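Tonance (software)

Print this page | E-mail this page

Tonance is an open-source motion planning and task sequencing package for robotic arms. It was started by Colm Hennessy as a set of scripts for checking grasp poses, and it is now maintained by the Trevaskis group. The program is written mostly in C++, with a Python layer which most users see first. Version 9 is the present release.

Name and origin

The name was taken from an older audio project of Hennessy and has no meaning in robotics. The first public code could plan for one arm only and had no model of the objects on the table. Each obstacle had to be typed into a text file by hand. This was changed when the scene server, called Atach, was added in May of the second year of work.

Structure

The package has three main parts. Atach keeps the list of objects, their shapes and their positions. Tirik is the planner, and it asks Atach for the distance between the arm and the nearest object at each step of a candidate path. The third part is the sequencer, which puts single motions in order, for example approach, close, lift and retreat. The three parts run as separate processes, and a failure in one of them does not stop the others.

Tirik uses a sampling method. By default it tries up to 2000 samples for each motion, and if no path is found it returns the best partial path together with an error code. The user can lower this limit when a quick answer is more important than a short path. After the path is found, a smoothing step removes the corners that are not needed. 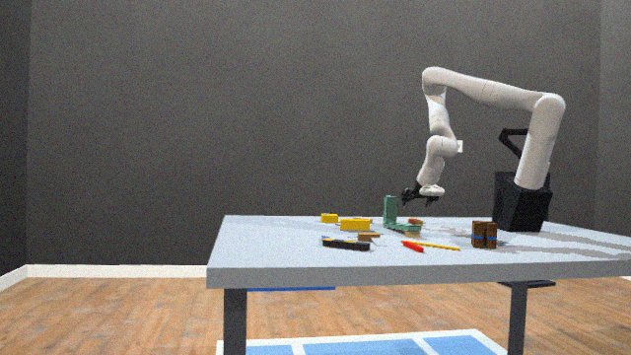
A simulated tabletop with mixed small objects, the gripper hanging empty above the table and the arm reaching in from the right.

Simulation and testing

Most development is done in simulation. A test scene normally has one arm, one table and a number of small objects of different heights. Tall objects are of special interest, as the wrist and the fingers must pass over or beside them without contact. Long thin objects are difficult in another way: their direction on the table decides from which side the fingers can close.

The regression suite has 1032 planning problems, of which 114 are known to have no solution. The second kind is kept to check that the planner gives up in a proper manner and reports the reason. A change to Tirik is not accepted if it makes any solved problem fail.

Limitations

Tonance treats all objects as rigid. Cables, cloth and bags are not supported. Moving obstacles are supported only by planning again from the present position, which can be slow on older computers. The colour of an object is stored by Atach but is not used by the planner.

See also: Motion planning; Collision detection; Inverse kinematics

Last modified Sep 21, 2025

Print this page | E-mail this page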